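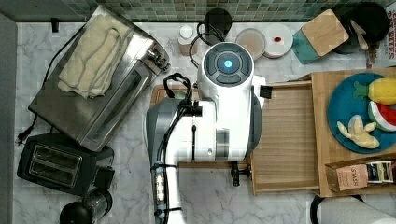
杜纳诺（Dunano），2025年3月14日，星期五

## 4 台面作业规程

前一节交代了任务集和评分办法，本节交代规矩。审稿人通常会跳过这一部分，我们在审别人的稿子时也跳过，因此对读到这里的人先表示敬意。

本文所用的规程在项目内部称为“格纳规程”（Gerner），现行文本为第 2 版，共 21 条。它管的事情范围很窄：一条机械臂在一张厨房台面上搬动餐具、容器和玩具食物时，人应当怎么布置、怎么开机、怎么站、怎么停、怎么写记录。它不涉及控制算法，也不评价控制算法，尽管起草过程中有人多次试图把自己对控制算法的看法写进去。

我们用单独一节来谈它，理由比较世俗。第 5 节的结果建立在 3,377 次运行之上，其中前后两个阶段的成功率差别，有相当一部分无法归到模型头上。两个阶段之间模型换过一次，规程也换过一次，而后者在初稿里只占了一个脚注。Marina Sarantis 在初稿旁边写了四个字：“脚注太大。”这一节就是那个脚注。

### 4.1 第 1 版及其失败

第 1 版只有一页，由 Relu Pană 在一个下午写成，语气坚定，内容全对，几乎没有人照做。我们事后逐条看过，问题集中在动词上。全文出现最多的动词是“注意”，其次是“确保”。“注意线缆”“确保安全距离”“注意恢复初始状态”，这些句子谁都同意，也就没有谁觉得是写给自己的。

一条规则如果不能让旁边的人判断它有没有被遵守，那么它的作用大致等同于一张写着“好好干”的纸条。“注意线缆”属于此类。操作者若被问到有没有注意线缆，答案永远是注意了；线缆若是缠上了，答案就变成注意了但还是缠上了。第 1 版在这两种情形下都没有被违反。

第 2 版因此从一条元规则写起，即第 1 条：本规程的每一条都应当能由第二个人在不询问操作者的前提下判断是否满足。这条规则本身是否满足第 1 条，组内讨论过一次，用时超出预期，以后没有再讨论。

改写的过程基本上是替换动词。“注意”换成“看到”“摸到”“读出”，“确保”换成具体的动作和具体的人。“注意线缆”最后变成这样一条：

> 第 6 条　每次上电前，操作者用手从臂的基座一侧沿线缆摸到腕部。摸到松脱的扎带或线夹，当场换掉，换好再上电。摸完之后说“线好”。

“说‘线好’”一度被认为是幼稚的。有同事指出，成年人对着一条机械臂大声宣布线好，对项目的形象没有帮助。我们承认这一点。但说出口的话能被第二个人听见，没说出口的注意不能，第 1 条在这里占了上风。

### 4.2 适用范围和用词

规程采用“必须”“应当”“可以”三级用词，含义如下。

- **必须**：不做就不得上电，或者已经上电的要停下来。
- **应当**：不做可以继续，但要在记录里写明没做以及没做的理由。
- **可以**：做不做都行，写在这里是为了结束某次争论。

第三级在正式标准里也有，用途多半没有写得这么坦白。21 条中属于“可以”的有好几条，每一条背后都有一次会议。比如第 17 条说操作者可以在运行期间坐着。支持站着的一方认为坐着的人反应慢，支持坐着的一方认为站了一下午的人反应更慢，两边都没有数据，都有膝盖。

适用范围按“台面区”划定，包括台面本身、台面上方臂能够到的空间，以及操作者从自己的位置伸手能进入的部分。最后这一项是后加的。最初的划法只看臂能到哪里，把人的手算作区外的事物，结果手伸进台面区的时候，规程对它没有任何意见。

我们没有沿用工业单元那一套围栏式的分区。厨房台面没有围栏，加了围栏也就不再是厨房台面，而本文的任务恰恰要求环境看上去有人在用。代价是规程中凡是围栏本来能替人做的事，现在都要由人来做，而人在第三个小时以后会觉得自己已经是围栏了。

需要说明的是，格纳规程不能替代风险评估，也不能替代任何现行的机器人安全标准。它排在那些文件之后，处理那些文件理所当然不会处理的细枝末节，例如碗该不该转个方向。准备借用它的读者请先完成自己的风险评估。用我们的规程去抵自己的评估，好比拿邻居家的体检报告去上班。

### 4.3 开工前检查

开工前检查由两个人完成，一个读，一个做。读的人手里拿着清单，不许碰台面；做的人可以碰台面，不许看清单。分工的依据很朴素：同一个人既读又做的时候，眼睛会比手快三行，而手会追认眼睛已经看过的一切。

检查的顺序固定，从臂开始，再到台面，最后到人：

1. 停止按钮。按下，看臂的状态是否改变，复位。
2. 线缆。按第 6 条摸一遍。
3. 末端。用手轻推夹爪，看有无松动。
4. 器具。烤箱、烤面包机等电器在任务卡上没有标为“使用”的，一律不得通电。
5. 道具。对照任务卡，逐件读出名称，做的人逐件指认。
6. 易洒物。装有液体的瓶子盖好盖子，放在任务卡给定的位置。
7. 人。袖口、挂绳、耳机线。

第 1 项的写法改过几次。起初写的是“确认停止按钮有效”，大家确认的方式是看它一眼。停止按钮又大又显眼，看起来非常有效。现在写的是“按下”，并且必须由当天的操作者本人来按，上午别人按过的不算。此举显然增加了重复劳动，换来的好处是每个操作者都至少知道它在哪里，以及按下去需要多大的力气。

第 4 项常有新来的同事提出异议：既然任务不碰电器，通不通电有什么关系。我们的答复是，任务不碰电器只是任务的打算。

第 7 项放在最后，同样改过。它原来排在第一，读清单的人念到“人”，做的人说“在”，然后就过去了。

整份清单做一遍并不费时，难处在于一天里要做许多遍，而其中绝大多数遍都查不出任何问题。一份总是查不出问题的清单，会慢慢被当成一种礼节。我们没有找到彻底的办法，只找到一个缓解的办法：第 8 条规定，每个工作日由读的人在某一次检查之前暗中做一处改动，比如把一件道具换成任务卡以外的东西，或者把末端的检查标签翻个面，看做的人能否发现。不得动停止按钮，不得动线缆，不得动任何和人身有关的项目。没发现的不记名，只记项。Pană 反对这一条，说它把同事变成了出题人。执行两周后他成了最热心的出题人，并且要求放宽改动的范围，未获同意。

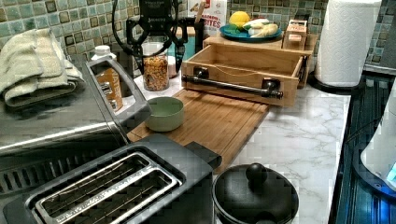 **图 1**　台面中部：竹砧板上的浅绿色小碗，以及前面板装有深色拉手的敞口木盒。

### 4.4 道具的命名

规程里争得最久的一条和安全没有直接关系。第 11 条要求每件道具在任务卡、口令和记录里只用一个名称，名称由“察基里斯表”（Tsakiris）给出，表外的名称一概不用。

争论从木盒开始。图 1 中的那件东西有一个拉手，于是有人叫它“抽屉”；它又放在砧板上，四周没有柜体，于是有人叫它“盒子”；还有人坚持叫“托盘”，他的道理我们至今没能复述完整。三种叫法都进了早期的记录。做语言标注的时候，模型学到的是：存在三件东西，它们恰好总在同一个位置。就现有证据来说，这个推断比我们的记录更讲逻辑。

察基里斯表的做法是按人会对它做的动作来定名，不按它的来历定名。凡是在任务里需要拉开的，叫“抽屉”；凡是任务里只往里放东西的，叫“盒”；四边较低、整件端走的，叫“托盘”。同一件东西在两组任务里动作不同，就得有两个名称，表中以任务组号区分。这显然违反“每件道具只用一个名称”，所以第 11 条的准确文本是“在同一任务组内只用一个名称”。加上这几个字花了一个上午。

颜色的问题更麻烦。碗是绿的，大家没有异议；盘子是蓝的还是青的，大家有异议，并且异议会随着灯光改变立场。表中最后规定，颜色只在同类道具不止一件时才写进名称，并且颜色词由表给出，操作者无权修正。有一位操作者在记录备注里连续多日写下“此盘非蓝”，我们保留了这些备注，它们构成了一个小型的、内部一致的数据集。

食物道具统一加“玩具”二字。“把香蕉放到盘子里”改为“把玩具香蕉放到盘子里”。读起来啰唆，可项目后期的任务会引入真食物，届时夹持力的上限要另行设定，名称上的差别需要提前存在。临时加区分的坏处在于，旧记录里的“香蕉”将永远处于待定状态。

外包装上的字不进入名称。盒子上印着什么牌子，臂并不关心，读记录的人却会据此想象里面装着什么，而里面装着什么我们从未规定过。

第 11 条的附带效果是口令变短了，也变得更乏味。操作者之间原有的一套生动的叫法随之消失，有同事对此表示惋惜。为保存文化起见，旧叫法收在察基里斯表的附录里，标注为“停用”，其中若干条不宜在论文中引用。

### 4.5 人手与停止

第 12 条到第 15 条处理人手什么时候可以进入台面区。原则只有一句：臂有动作能力的时候，手不进去。困难全在“有动作能力”几个字上。

一条静止的臂可能处于好几种状态：断电、上电但制动、上电并保持位置、正在等待下一条指令、正在计算、已经算完但动作很慢。从一米之外看，它们长得完全一样。操作者对状态的判断往往基于“它有一会儿没动了”，而这个依据在上述任何一种状态下都成立。我们访谈过的操作者几乎都承认，自己曾经在臂“看起来没事”的时候伸手扶过一只碗。碗大多得救了。

规程对此不作细分。第 12 条规定，除了按下停止并由操作者说出“停了”之后，其余一切时候都视为有动作能力。指示灯的颜色、软件界面上的状态字、以及操作者多年的经验，均不构成例外。我们知道这条规则比技术上必要的更严，也知道它会浪费时间。之所以不写得更精细，是考虑到执行规则的人届时正看着一只将要掉下台面的碗，不适合做需要分类讨论的事。

第 13 条是为碗写的，全文如下：

> 第 13 条　物件将要掉落时，让它掉。

这是全部规程中最短的一条，也是培训时讲得最久的一条。人伸手去接掉落物的动作不经过规程，它甚至不经过本人。我们能做的是让掉落变得不值得接：道具尽量选摔不坏的，碗备有替换件，地面上不放怕砸的东西。对新操作者的培训包含一个固定环节，由培训人当面把一只备用碗推下台面，要求受训者站着看。多数人第一次会伸手，第二次会皱眉，第三次开始关心碗的预算。

第 14 条规定停止的权利属于在场的每一个人，包括来访者，包括当天并不参与运行的人，并且停止之后不需要解释。“不需要解释”是 Sarantis 加的。她认为只要还需要解释，按按钮的人就会先在心里打一遍草稿，打草稿的时间就是反应时间。这一条的实际后果是多了一些没有必要的停止。记录中把它们单独归类，名称定为“谨慎停止”，原来的名称是“误停”。改名之后此类停止增加了，我们认为这是好事，虽然当周的运行进度表不这么认为。

第 15 条管恢复。谁按的停止，谁来宣布可以恢复；本人离开的，由操作者重做一遍开工前检查的第 1 至第 3 项再恢复。后半句看似多余，写它的起因是有一位来访者按了停止之后去赶火车。

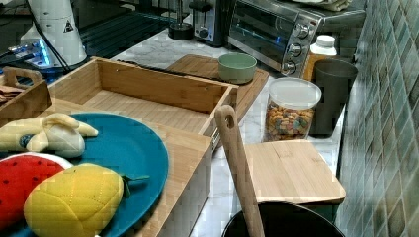
恢复之后紧接着的问题是，台面应当回到什么样子。第 1 版说“恢复初始状态”，没有说初始状态是什么，各人便按各人的记忆去恢复。记忆里的台面总比实际的整齐，几天下来，道具会不知不觉地向台边对齐，盘子居中，碗口朝上，间距相等。若干轮之后，模型面对的已经是一张由五个爱整洁的人合力布置的台面，它在上面表现优异。

### 4.6 复位与杂乱度

这种漂移在本文里叫作“整理偏差”。它的麻烦在于每一步都出于好意，也都不违规。把砧板顺手摆正，把木勺柄拨到不挡路的一边，把罐子往墙边推一推，谁也不会觉得自己在改动实验条件，而评测中的成功率就这样一点一点好起来。

第 16 条将道具分成“任务道具”和“背景物件”，两类采用不同的复位办法。任务道具按照任务卡上的参考照片复位，允许的偏差由任务卡给出。背景物件则规定不准复位，除非它已经妨碍安全，或者进入了任务道具的位置。换句话说，操作者必须克制自己把罐子摆正的冲动，这在 21 条当中被违反得最频繁。

我们试过贴标记。在台面上用胶带标出每件东西的位置，复位确实准了，但模型也看得见胶带。有一段时间它的放置动作精确得令人振奋，直到有人把胶带揭了。此后规程禁止在台面可见处做任何定位标记，参考照片只在操作者的屏幕上以半透明方式叠加显示。

杂乱本身也需要规则，听上去自相矛盾。若是放任不管，台面的杂乱程度取决于当天谁值班；若是管得太细，杂乱就成了另一种整齐。折中的办法是每个任务组开始之前，由任务卡随机给出背景物件的清单和大致区域，操作者照单放下，放下之后不再调整。“放下之后不再调整”写成“必须”级，读清单的人在旁边盯着，主要盯手。

这里有一个我们没有解决的问题。任务卡随机给出的布置偶尔会很不像话，例如把三件高的东西全堆在臂的一侧。按规程应当照放。操作者却会判断这“不像真的厨房”，于是请求重抽。我们最初允许重抽，后来发现重抽之后的布置无一例外地更容易完成，于是禁止重抽。真的厨房是什么样子，组内五个人有五种看法，其中一位的厨房我们去过，比任务卡给出的任何一种都更不像话。

### 4.7 记录

第 18 条至第 20 条管记录。每次运行生成一份，由三部分组成：机器自动写的、读清单的人写的、操作者写的。三部分分开提交，提交之前互相看不到。

分开的用意在于让矛盾保留下来。早先的记录由一个人统一填写，读起来十分连贯，时间对得上，原因找得到，失败都有名目。改为分开填写之后，同一次运行会出现机器说成功、操作者说失败、读清单的人说没看清的情况。后一种记录难用得多，我们因此相信它。

自动部分不允许人工修改，这一点不用多说。人工部分允许修改，但旧文本保留，修改人署名。操作者对此的第一反应是少写，免得以后要改。于是第 19 条规定了最少要写的内容：任务是否完成，按任务卡上的判据回答；有没有人碰过台面；有没有按过停止；有没有违反或者跳过任何一条规程。最后一问的选项里没有“无”，只有“未察觉”。这一处措辞遭到的批评很多，都说它阴阳怪气。我们讨论后予以保留，理由是它准确。

失败的描述另有要求。记录中禁止使用“机器人想要”“机器人以为”“机器人没看见”等说法，应写成可见的事实：夹爪在碗的左侧闭合，未接触碗；臂停在盘子上方，其后无动作。这条规则颇伤感情。长期和同一条臂共事的人很难不认为它有脾气，而把“它今天不愿意碰木盒”改写成“连续三次在木盒前停止”，写的人会觉得自己丢掉了最重要的信息。为此记录里设有一栏自由备注，不进入统计，想写什么都行。后来我们定位一处腕部接触不良的时候，用的就是这一栏里反复出现的“不愿意”。

截至本文成稿，3,377 次运行中三部分齐全、检查清单也完整的有 1,908 次。第 5 节的主要结果只用后者，全部运行的结果列在附录 C。两者的差别读者可以自行比较。把不完整的记录全部剔除，看上去严格，也有它的毛病：清单填得完整的日子多半是不忙的日子，而不忙的日子里一切都更顺利。我们没有办法校正这一点，只能把它写在这里。

### 4.8 例外

任何规程都会遇到不适用的时候，问题在于由谁来宣布不适用。第 21 条即最后一条规定，例外必须在发生之前书面提出，由当天不参与运行的一位成员同意，有效期到当天结束为止，次日若仍需要，重新提出。

有效期的规定来自一段不甚光彩的历史。第 1 版期间批准过一次临时例外，准许在更换夹爪之后省去试推，原因是当时的夹爪一推就报警。那只夹爪不久就换掉了，例外却留了下来，继续适用于后来所有不会报警的夹爪。发现的时候，已经没有人记得它是例外，新来的同事把它当作规程的一部分来学，并且学得很好。

同意人不得参与当天的运行，这一要求在人手紧张时很难满足。组里人少，某些日子除了参与运行的人就没有别人了。这种日子里的例外一律不批。由此产生了一个我们没有预料到的现象：需要例外的事情大多可以等到第二天，而到了第二天，大多也就不需要了。

供应方的情况要单独说明。夹爪和腕部的维护由杜尔纳西茨（Durnasitz）承担，他们的技师到场时遵循自己公司的规程。两套规程在停止和恢复的口令上有冲突：我们的“好”表示检查通过，他们的“好”表示听见了。双方都认为对方应当改。目前的安排是技师在场时一律采用他们的口令，我们的操作者退到台面区之外，这一安排解决了安全问题，没有解决面子问题。

### 4.9 局限，以及给打算借用者的几点建议

格纳规程是在一张台面上形成的。它对别的台面有多少用处，我们没有证据。换一种臂、换一间屋子、换一组脾气不同的人，哪些条目还站得住，要等有人试过才知道。11月我们计划在第二处场地重复部分任务组，届时规程文本不动，人全部更换，培训由不是起草人的成员来做。起草人亲自讲解过的规程总是很好懂，那种好懂不会随文件一起寄出去。

违规次数的统计也不可全信。我们统计到的是被看见并且被写下来的违规。规程执行得越认真，看见的就越多，曲线于是在第 2 版启用后先升后降。上升的一段曾让项目负责人颇为紧张。至于下降的一段说明大家守规矩了，还是说明大家看累了，现有数据区分不了。

准备借用本规程的读者，我们建议先不要照抄条目，先把自己现有的文本拿出来，圈出所有的“注意”和“确保”，逐个改成动作。改不出来的就删掉。删完以后文本会短得令人不安，可以放几天再看。

条目的数量也值得控制。21 条已经是我们这几个人能记住的上限，有两位成员认为已经超过。每加一条，按惯例要合并或删除一条，因此提出新条目的人必须同时指明牺牲哪一条。这个办法使提案的数量大为减少，余下的提案质量尚可。眼下排队等候的有一条关于擦台面的：运行间隙能不能擦，擦了算不算碰过台面，抹布放在哪里。提案人建议牺牲第 17 条，即可以坐着的那一条，坐着的一方正在准备书面意见。

规程全文、察基里斯表（不含附录中的停用名称）以及记录模板随补充材料提供。任务卡的随机生成方法见附录 B，评分判据与 1,908 次完整记录的对应关系在 5.1 节说明。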